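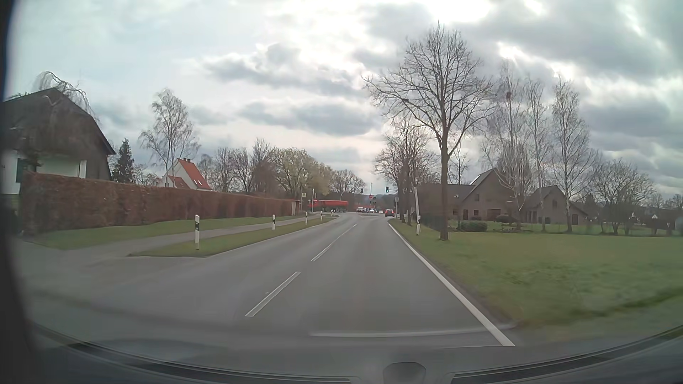
Speaker Notes: Household and Shop-Floor Automation

Chores That Move and Chores That Stay Put
Prepared for the Planberg regional briefing, Thursday, March 8, 2018
Speaker: Anathi Mathebula, Estari
Session chair: Hòa Vương
Time allowed: 22 minutes, followed by questions

Opening (leave the road slide up)

Good morning, and thank you to Planberg for the invitation. My subject is whether machines can do ordinary chores yet, in the home and on the shop floor. I am going to begin on a road, for a reason that will be clear by the second part of the talk.

Driving is a chore. Most people in this room did it this morning without thinking of it as skilled work. A driver coming up to the junction on the screen has a green signal over the lane, a dark reddish car ahead and a long red truck in the junction. None of that is unusual. The driver must still settle which signal applies, what the truck means for the lane, and whether anything is coming out of the side entrance on the left.

Pause. Ask the room who would slow down. Take one or two answers only.

The second signal deserves a mention. On the slide its housing is small and dark, and no light can be read on it. A person gives that signal very little weight. A machine has to be told, or has to learn, how much weight to give it. Much of our work at Estari comes down to that kind of question.

Part 1. What the road has that the kitchen lacks

A road is helpful to a machine in ways we tend to overlook. There are white dashes between the lanes and a solid white line along the right side. There are delineator posts on the verge. These markings were put down for human drivers, but they also give a vision system something regular to hold on to.

Now consider a kitchen. It has no lane markings. The bowls are stacked one way on Monday and another way later in the week. A drawer may be half open. The dish towel has no fixed shape at all. If we ask why a car can follow a marked lane while a machine cannot reliably empty a dishwasher in a house it has never seen, a large part of the answer is that the road was prepared in advance.

The shop floor stands between the two. In the Magbanua packing trial, which some of you have visited, the bins are fixed and the floor is taped. The cartons are not always square, and the labels are not always on top.

Note to speaker: do not go into the labeling dispute here. Lợi Đặng will cover it in the afternoon session.

Part 2. What we measured

In January our team completed a series of trial runs at the Inthorpe workshop. Định Hồ designed the tasks and Hường Mạc ran the scoring. There were 4 chores: sorting mixed fasteners, folding work cloths, wiping down a bench, and returning hand tools to a wall board. Each chore was attempted 100 times under the same rules. A run counted as complete only if no person stepped in.

Say clearly: the full tables are in the handout. I will speak only to the pattern.

Fastener sorting met the standard we set before the trial. Bench wiping met it when the bench was clear and missed it when objects had been left out. Tool return came close, and most of the failures involved tools placed in the tray upside down. Cloth folding did not meet the standard, and we do not expect it to do so this year.

We then changed the lighting and repeated the runs. Only sorting held up. The sorting station has its own enclosed lamp, so this was expected, and I would ask you not to read it as a sign of a better method.

Part 3. Weather, light and the untidy background

Return to the road slide if it has been changed.

The sky on this slide has brilliant white gaps and dark gray cloud in the same view. A faint, pale curved reflection crosses the nearest asphalt. People look past these things. A camera records them along with everything else, and the software must decide that the reflection is no part of the road surface. The same difficulty came up at Inthorpe with the polished bench top, where glare was treated as a spill and wiped again and again.

There is also the matter of what can be ignored. Bare trees, hedges and houses fill much of the view, and very little of it bears on the next few seconds of driving. Knowing what to leave out is part of the job. In a home, the same judgment covers the mail on the table and the shoes by the door.

Part 4. Recommendations to members

Estari asks members to consider 3 steps before buying equipment.

First, write down the chore as it is done today, including the parts that staff do without being asked.

Second, state what counts as a failure, and who will clear it. In our experience this is often left out of the purchase documents.

Third, run the trial in your own building, in your own light, with your own clutter.

If time is short, skip the remarks on maintenance contracts and go directly to questions.

Likely questions

On jobs: our trials did not study staffing, and I will not offer a forecast.

On home machines: floor cleaning is in regular use. General tidying is not ready, in our view.

On cost: refer to Định Hồ, who has the Inthorpe figures.

On self-driving vehicles: Estari does not test them. The road is used in this talk for comparison only.

Hand back to Hòa Vương for the break. Handouts are at the registration desk.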